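Bistthorpe Shared Workshop > Builds > Robotics

Thread: Two-arm suturing rig, backlash at the instrument wrist

tfurtuna
Drive packs are finished on both arms and the rig is tying knots under teleop. Summary of the current state for anyone following from the old thread.

Instruments are surplus, cable driven, and I have not modified them past the coupling plate. Each arm has six motors. The controller is a Heda board running the joint loop at 1125 Hz, with a Delier amplifier per arm. Homing is against hard stops, then a fixed offset. The left wrist homes to 1817 counts and repeats well when cold. After an hour of work it drifts enough that I have to re-home before placing a stitch.
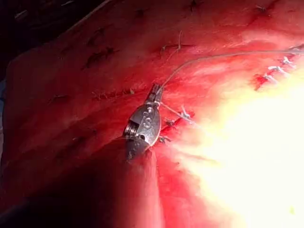
Drift is worst in wrist pitch. Jaw is fine. I suspect the cable tension, as the pretension on my coupling is set by hand with a screw and a lock nut. The question is whether to compensate in software (a slope against motor temperature) or rebuild the coupling with a spring preload. I'd take software if it holds.

dovetail_jig
Spring preload. A temperature slope fitted on one instrument won't carry over to the next one you mount.

kbrophy
Disagree. Preload adds friction, and friction in the wrist is what makes a needle driver stick and then jump. Log before cutting metal. Log motor current in pitch during a slow sweep, both directions, cold and then after an hour. If the gap between the two directions grows, it's friction. If it stays the same and the center moves, it's the cable or the mount.

Also, what is your light? The glare on the tissue will wreck any tracking you plan to do off the wrist camera.

tfurtuna
Single lamp, too close. No tracking yet, it is all hand-operated. I'll put a diffuser on it when I get to vision.

Ran the sweep last night at 3000 samples per direction. Gap is unchanged, center moves. So cable or mount.

dovetail_jig
Then it's the cable, and the fix for that is the spring.

kbrophy
Or the mount. What are the coupling plates made of?

tfurtuna
Printed, both arms. The motor flange bolts straight to them, so they do get warm.

kbrophy
There you go. Printed plate, warm motor, constant side load from the cable. It creeps. Sumampouw will cut a plate in aluminum from a flat drawing, and you keep the hole pattern you have now. Leave the tension screw alone until that's in.
Kathleen

tfurtuna
Plate ordered for the left arm only, so the right can stay printed as a comparison. Meanwhile I re-home before every stitch – slow, but the needle goes where I point it.

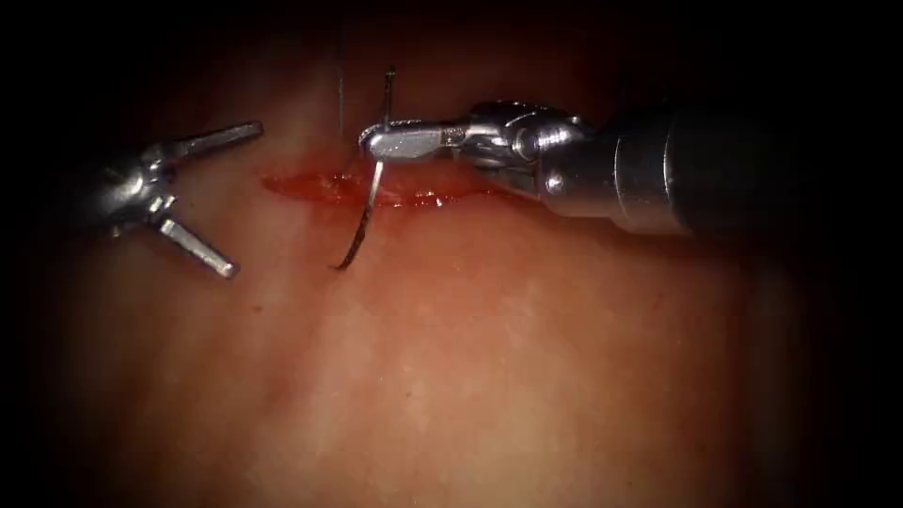
Fixed camera view. Needle driver on the right with the needle clamped, grasper open on the left.

greaseport
What scaling are you running between the masters and the tips? I found anything finer than 3:1 tiring on long ties.

tfurtuna
3:1 for driving the needle, 2:1 for the ties. It's on a foot pedal.

dovetail_jig
Still say you'll end up with a spring in there. Post the left arm numbers with the new plate, same sweep, same warm-up.

tfurtuna
Will do. The plate is due in November. I'll put the drawing and the raw logs in the Bistthorpe shared folder under Furtună, coupling rev C.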